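Last updated: May

Section 4. Running the open-day demo (wiping station)

I wrote this section after our second open day, because the first one taught me plenty and I'd rather you didn't have to learn it the same way. It covers the hour before visitors come in, the demo itself, and packing up. It does not cover first-time assembly of the Stuleo arm or installing the Nosis software. Those are in Sections 1 and 2, and if you haven't done them yet, go do them and come back. I'll wait.

The demo is simple on paper. A person wipes down a bathroom sink area by hand while visitors watch. Then the Stuleo does its version of the same job on the practice wall in the main room. People love comparing the two, and they ask much better questions once they've seen a human do it first. I used to run the robot half first and got a lot of polite nodding.

4.1 Before anyone arrives

1. Turn on the controller and leave it alone for 10 minutes. The joint readings drift a little while it warms up, and if you calibrate too early you'll be doing it twice.

2. Open Nosis and load the profile called "wipe_demo". There's also one called "wipe_demo_old". Please don't load that one. I keep it only for comparing settings.

3. Check the arm speed. It should read 159 on the speed screen. If it reads anything else, someone has been playing with it (probably me), so type 159 and press Save before you press Back. Back does not save. I have complained to myself about this many times.

4. Put a fresh cloth in the holder. Fold it in half, then in half again, with the folded edge facing away from the arm. The holder clicks twice when it's seated. One click means it will fall off in front of a crowd.

5. Run the empty-air test from the Checks menu. The arm goes through the whole wipe path without touching the wall. Watch the elbow on the way back – that's where a loose cable will snag if there is one.

6. Put the floor tape down. The visitor line goes 2 meters from the base of the arm, measured from the edge of the base plate and not from the middle of it.

CAUTION: Keep the red stop button in the hand of whoever is running the demo. Don't set it on the table. I set it on the table at the first open day, a visitor put a coat on top of it, and I spent a very long few seconds feeling around under the coat.

4.2 The hand-wiping half

Take the group to the restroom door first. It's a small room, so only let a few people stand in the doorway at a time and swap them over. If you're the one doing the wiping, talk while you do it! Say what you're going for and why. It feels silly for the first minute and then it feels like hosting a cooking show.

The part I always slow down for is the seam under the mirror. A flat wall is easy for people and pretty easy for robots too. A seam asks for something else, because you have to press into it and move along it without skidding off, and most of us do that without thinking about it. I ask visitors to notice where the pressure comes from and what the other hand is up to. Some of them have never considered that they have a technique.

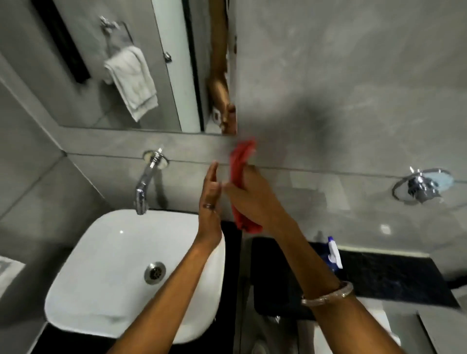
Can the Stuleo wipe a seam as well as a person can?

Not yet. It follows a straight seam fine at the demo speed, but it tends to ease off at the ends, so corners still need a second pass by hand.

I tell visitors that answer pretty much word for word. At the first open day I got a bit carried away and oversold the corners, and then the robot missed one right on cue. A kid in the front row pointed it out very loudly. Fair enough, kid.

NOTE: Do the hand-wiping half with the cleaner you normally use at home, and wipe by feel. You want ordinary cleaning, done at an ordinary pace. If you perform it too carefully, the visitors start thinking the robot is slow and clumsy next to some kind of cleaning champion, and the comparison stops being useful.

4.3 The robot half

Walk everyone back to the main room and get them behind the tape before you touch anything. Then:

1. Say out loud, "The arm is about to move." Say it every time, even on the fifth run of the afternoon.

2. Press Arm Ready. The light on the base turns from white to green. If it turns yellow, the cloth isn't seated. Go back to 4.1, step 4.

3. Press Start. There's a pause before anything happens, long enough that you'll think you didn't press it. You did. Don't press it again, or it will queue a second run and start over as soon as the first one is done.

4. While the arm does the flat section, talk about the contact sensor. Ours is made by Curine and it sits between the wrist and the cloth holder. It tells the arm how hard it's pushing. You can explain it as the robot's version of feeling the wall, which isn't quite the full story, but it gets you there.

5. When the arm reaches the seam, stop talking. I mean it. Everyone wants to watch this bit and it makes a nice little whisper as it goes along the joint.

6. Wait for the arm to fold itself back to the rest position and for the light to go white. Only then let people come past the tape to look at the wall.

CAUTION: If the arm stops partway and the light is yellow, do not reach in and pull the cloth free. Press the red button first, then turn the key to Hold, then reach in. The arm can finish its move on its own once the pressure comes off the sensor, and it doesn't care where your fingers are.

4.4 Letting visitors try it

This is the fun part, and also the part where the settings matter most. Nosis has a Guest mode that lets a visitor lead the arm through a wipe by holding the gray handle. The arm records the path and then plays it back. People get very attached to their own path. One lady at the last open day came back twice to see whether hers was still saved (it was, and she was thrilled).

1. Switch to Guest from the main menu. The speed drops by itself.

2. Stand next to the visitor, on the key side. You hold the stop button, they hold the handle.

3. Ask them to go slowly and to finish somewhere near where they began. Big loops are fine. Fast jerks are not, and the arm will stiffen up if it feels one. It's a strange sensation the first time, so warn them.

4. Press Keep when they let go. Guest mode stores paths up to 480 points long. If a visitor goes over, the end gets chopped off, and they'll notice.

5. Move them back behind the tape and press Play.

NOTE: Left-handed visitors will want to stand on the other side. Let them. Just swap places so you're still within reach of the key, even if it means you're sort of leaning around them.

If you have a school group, do one shared path with several kids taking turns on the handle. It comes out as a wobbly mess and they adore it.

4.5 Questions you'll get

I won't script these for you, but a few come up every single time, so have something ready.

People ask what it costs. I say that prices are on the sheet by the door and leave it there.

People ask if it can do toilets. With the standard holder, no. There's an angled holder from Ramanauskas that gets into curved shapes better, and we have one in the drawer, but it isn't calibrated for the demo profile. Show it, pass it around, don't mount it.

People ask if it'll put cleaners out of work. That deserves a real conversation and I try to have one. What I can say for certain is that ours needs a person to set it up, swap the cloth, do the corners and keep an eye on it the whole time. I also say that I don't know what the next one will need, which people seem to appreciate more than a sales line.

And somebody will ask what it's called. Ours doesn't have a name. Take suggestions if you like – there's a jar.

4.6 Packing up

1. Save the guest paths to the shared folder before you close Nosis. Closing it clears them without asking.

2. Take the cloth out of the holder and hang it up. A wet cloth left in overnight will make the sensor read heavy the next morning, and you'll chase that fault for ages. Ask me how I know.

3. Turn the key to Hold, then power down the controller, in that order. If you do it the other way around the arm sags. It won't hurt anything, but it looks awful and the wrist ends up leaning on the practice wall.

4. Peel up the floor tape. The good tape comes up in one piece. The cheap tape doesn't, and you'll need the scraper from the top drawer.

5. Write down anything odd in the notebook, even if it fixed itself. Include what speed you were running and which profile was loaded.

If the light won't go back to white at the end of the day, leave the key on Hold, put the cover on, and see Section 6 for the full reset.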